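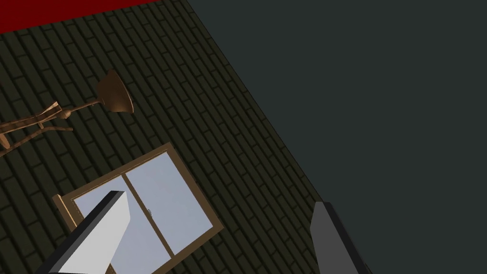

Brass floor lamp and wood-framed window panel on the olive tile

Door swings open by itself after rehanging
Posted by Barry Bickerstaff in Doors and Windows

I rehung an interior panel door last weekend after sanding and refinishing it. It now drifts open from any position and stops near 30 degrees. Before I took it off it stayed where you left it. Same hinges, same screws, same jamb. The hinge-side jamb reads plumb on a short torpedo level, but I do not fully trust the level. Door width is 786 mm. The latch engages without trouble when I push it shut. I would like to fix this without replacing the casing. What should I check first, and in what order?

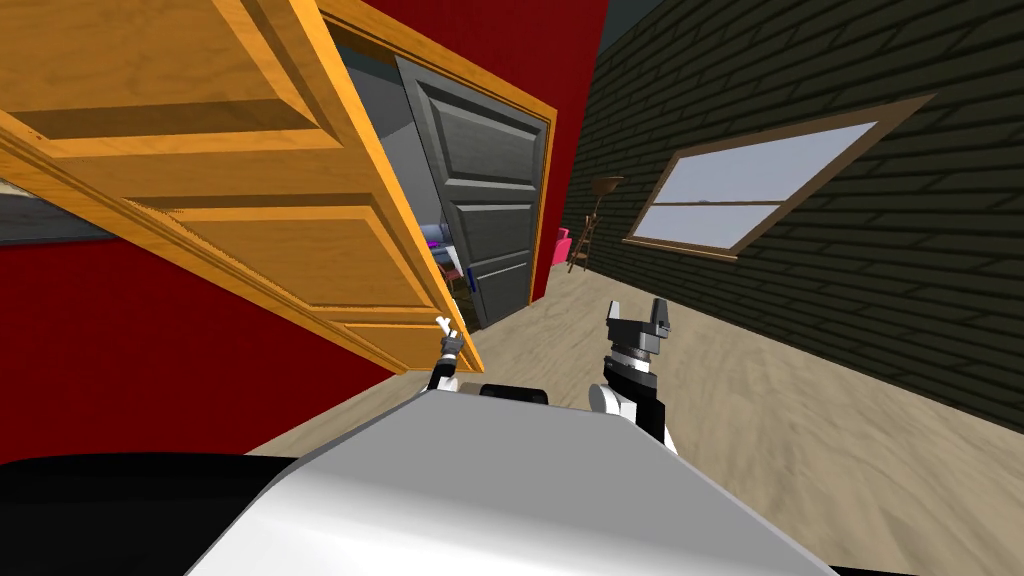

Wood panel door open, gray door in the next room

Mairéad Conneely
A door that moves unassisted has hinge pins that are out of plumb, out of line with each other, or both. The jamb can read plumb while the pins do not.

Hold a long level or a plumb bob against the hinge knuckles, top to bottom, with the door closed. Repeat at 90 degrees to that. A torpedo level is too short for this. If the top pin sits out from the bottom one, put a cardboard shim behind one edge of the jamb leaf on one hinge, close up, and test. Start with a shim no thicker than a cereal box. Loosen one hinge at a time and leave the others tight, so the door stays supported.

Also check for finish built up in the hinge mortises. If you coated them along with the rest of the door, the leaf no longer seats at its old depth. Scrape the mortise back to bare wood before you shim anything.

Sorin Todorova
Pull the pin, lay it on concrete, tap the middle with a hammer so it bends a little, put it back. Friction holds the door. 5 minutes.

Howard Pilkington
The bent pin works, but it hides the fault and wears the knuckle over time. I would do it last.

Did you oil or clean the hinges while the door was off? Old hinges often hold a door by dirt and dried paint alone. With the friction gone, a lean that was always present will start to show. In my house at Gostmont every door on the upper floor did this after I cleaned the hinges, and the frames had not moved at all.

If the screws turn without tightening, glue a hardwood plug into the hole, let it cure, and drill a new pilot. A loose top hinge lets the door sag toward the latch side and changes the pin line. Check that before the shims.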